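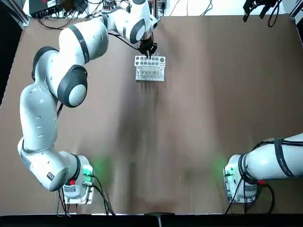
Will I still have a job by February, one reader wrote in after the last tips page, or will I be the person who fills racks for the arms? Fair question. We can't answer the first half. The second half, kind of yes, at least some of the day, and there are ways to make that part not miserable. So this batch is all bench tips for people who share a workshop or a small lab with arms. Sent in from Watska, from the Indville shop, and a few of our own.

Setting the rack

Mark where the rack goes. Thin tape, corners only, not a full outline. Full outlines peel and then you have a curl of tape right where the fingers come down.

Rack square to the table edge before you start anything. Eyeball it from above, not from your chair.

Upper plate seated all the way. Push down with both thumbs. Half of the bad picks at Indville were a plate sitting proud on one side, and everybody blamed the program for a week.

Holes of different sizes in one plate? Decide which ones you use and stick with it. Write it on a card. Night people will thank you.

Cables

Leave slack behind the base and keep it off the work surface. Loose loop, not a tight bundle. Tie it with the soft hook-and-loop kind, zip ties bite.

Check where the cable runs on the arm once a week. We do Wednesday, before coffee. Look at it with the arm stretched out far, thats when it pulls.

Spare gear on the shelf at the back: cables coiled seperately, label both ends. Yes both.

Table top

Matte surface is nicer on the eyes than shiny, but it holds smudges. Damp cloth, then dry cloth. No spray near the bases, put the spray on the cloth.

Clamps on the edge, fine. Handle pointing down or you'll catch a sleeve.

Keep a 20 cm strip at the front for people stuff. Pen, card, gloves. Nothing else in the reach. Mugs live on another table, no exceptions, Zeritz tried exceptions.

Your hands and your back

Nobody warned us about the standing around. Before, you moved racks all shift, sore wrists but the day went fast. Now you load, wait, look, unload. Get a decent stool. Get a mat. Set a timer for 90 minutes and walk somewhere.

Swap jobs at lunch. One person only loading trays gets slow and cranky by three, doesn't matter who. At Watska they trade loading for checking and it helped more than the new chairs.

Keep doing a few by hand. Say one rack a week. The feel goes quicker than you'd think and then the arm is down for a morning and everyone stands there.

Write down stops. Time, which rack, what you did. Pencil on a string, clipboard by the table. At Indville the sheet got to 113 lines and that is what got them better racks, not the complaining.

Talk about hours early. If the count goes up to 200 racks a shift, ask who checks them all. Somebody has to, and it should be on the schedule and not squeezed in around the rest.

Small stuff

Sleeves rolled, lanyard off.

Learn where the stop is with your eyes closed. Both sides of the table.

Tell the next shift what was acting up. Out loud, not just the clipboard.

Next page is drawer liners and sharpening, send yours in.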